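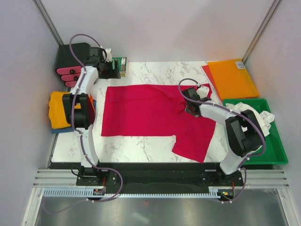

A red tee laid out between the two arms, with a few folded things over at the left.

Sharing the laundry bench with a pair of arms: our house rules

We've had the two-armed folder going since March, when Trevier Laundry Co-op took over the old Weerakoon shop, and I keep being asked for the rules that live on the inside of the cupboard door. Well, here they are, typed up properly at last and a fair bit longer than the cupboard version (sorry, I do go on). They'll suit anyone who shares a folding table with arms, at home or in a shed.

Hands out while the arms have power. I know how tempting it is to reach in and straighten a collar! Press stop, wait for both arms to settle, and only then lean over. Long hair goes back and lanyards come off.

Empty every pocket. Coins, hairpins and tissues should be out before a garment goes anywhere near the grippers, and drawstrings want a loose knot.

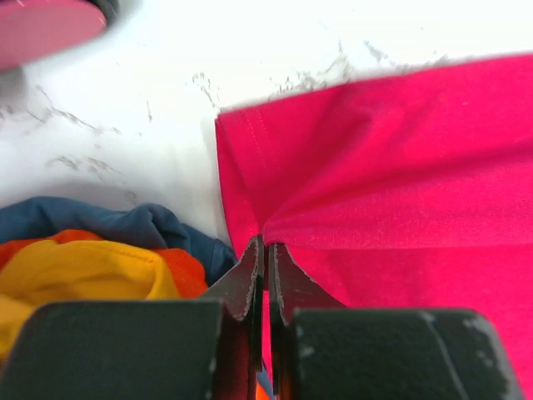
Fingertips at the pinch, with the navy and yellow clothes beside them.

Look over the fingertips at the start of each week. Scuffs are fine, but run an old nylon stocking over the edges with the power off, and if it snags, that tip needs smoothing or swapping before it meets your good jersey. Wipe off lint with a barely damp cloth - no fabric softener sprays, please, as they leave a film.

Give the fabric a bit of slack. Our Kutis booklet says to start at the gentlest grip setting and go up one step at a time, and I'd say the same for anything knitted.
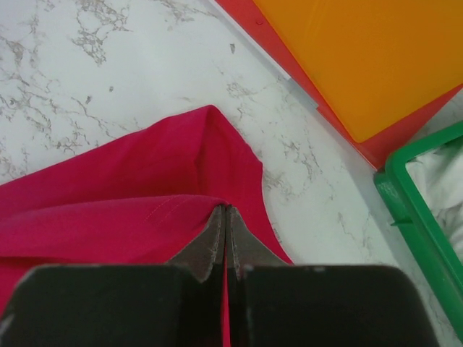

Holding a fold of the pink cloth, boards and green basket off to the side.

Keep your other bits and pieces at the edges and leave the middle of the table clear. If something has to move, stop the arms first and put it back in its usual spot afterwards.

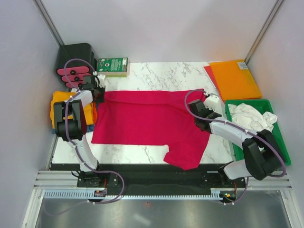

Cables deserve a look before every session, and it's the one rule I'm truly bossy about. Follow each one along with your eyes from the base to the gripper, checking that it isn't rubbing or pulled tight. Ours are purple and held to the arms with little white clips, so a clip that has let go is easy enough to spot against the white. Write any fault in the Arkbridge logbook and leave the power off until it's sorted.

Last revised Tue 4 November.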